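Linik Hand Gripper, Club Set
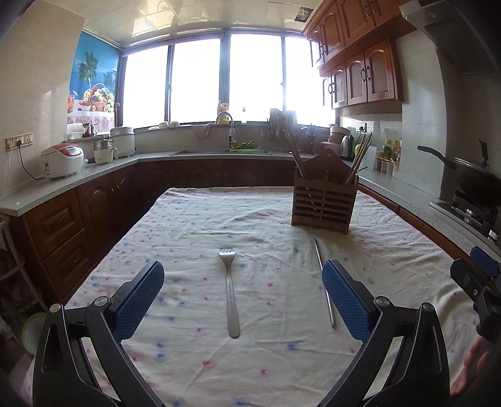 The Linik is sold to school robotics clubs as a starter tool for table-clearing and sorting projects. Two black fingers close on small household items, and each has a blue textured pad on its inner face. Begin with a fork and a metal chopstick laid on a cloth, then move on to mixed cutlery.

Suitable for groups of up to 9
Spare pads: pack of 27
Weight: 670 g
Order code: 258
Project notes by Lilibeth Padilla
Club orders: Dirk Vogler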